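Print this page | E-mail this article

Opinion

Posted in March, by a staff columnist

Most of the people who came to the Flirnent open day on Monday wanted to see the big machines. Flirnent puts them near the entrance, and they are loud and easy to understand. I spent most of the afternoon at the back of the hall, where a smaller company named Kokkonen was showing a kitchen.

The kitchen is simulated. It lives on a computer and was shown on two screens set on a folding table. Kokkonen calls the software Fevadeck. The job it gives the robot is one most of us do without thinking: pick up an item of food in or near a sink and put it down somewhere else. The engineers on duty ran it over and over, and visitors were allowed to choose the next item.

I think more open days should look like this, and I want to say why, because the crowd at the table was thin and the comments I heard on the way out were not kind. One man said it looked like an old video game. A woman behind me said she had hoped to see a real arm.

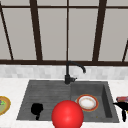
I had hoped for one too. The real arm was in the building, but it was switched off for the day. I have been to enough demonstrations to know what a real arm does in front of a crowd. It does one rehearsed thing, with one object, under lights that were set up the night before. Then someone claps and the arm is parked. You leave knowing that it worked once.

A simulated kitchen can be reset in a moment. You can ask for the same pick again and see if it comes out the same way. You can ask for a different vegetable. Kokkonen said it would run 100 attempts over the course of the afternoon and leave the results up on the second screen, including the misses. I did not stay for all of them. I was there long enough to see some misses go up, and I trusted the company more after that.

The food is a fair test. An eggplant is smooth and heavy at one end. A gripper that takes hold of it by the wrong part has a problem, and so does a gripper that has to work close to a plate. Anyone who has done dishes knows that a sink is a crowded place with high walls.

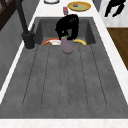

The gripper holding an eggplant at the basin, between a plate and a banana.

There are things to complain about. The first is that a simulation only contains what its makers put into it. I asked about water and was told that this version has no running water and no soap. A sink with no water is a shelf with a hole in it, as far as the robot is concerned. I would like to see that stated on a sign, in large print, before anyone is told that the machine is ready for a kitchen.

The second is price. Postia, which rents time on Fevadeck to schools, had a flyer on the table offering a starter plan at $750 a term. Our district would have trouble finding that money, and I expect others would as well. If Flirnent wants these open days to bring young people into the trade, it could pay for a few of those plans itself. It spent more than that on the tent outside.

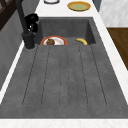

The sink in the simulated kitchen, with a banana and a plate in the basin.

The third complaint is smaller. The table needed someone whose only job was to explain the screens. The engineers were polite, but they were busy running the software, and they spoke mostly to each other. Several families stopped, looked for a minute and moved on to the forklifts. A teenager could have done the explaining with an hour of practice.

Still, I would keep the kitchen and move it up front. The public is going to be asked to pay for robots in hospitals, school cafeterias and care homes, and we are going to be shown a lot of polished video along the way. People should get used to asking how many tries it took. Flirnent plans another open day in the fall, and I have written to ask that the results screen be put where visitors come in.

This site uses cookies. By continuing to read you agree to our use of them.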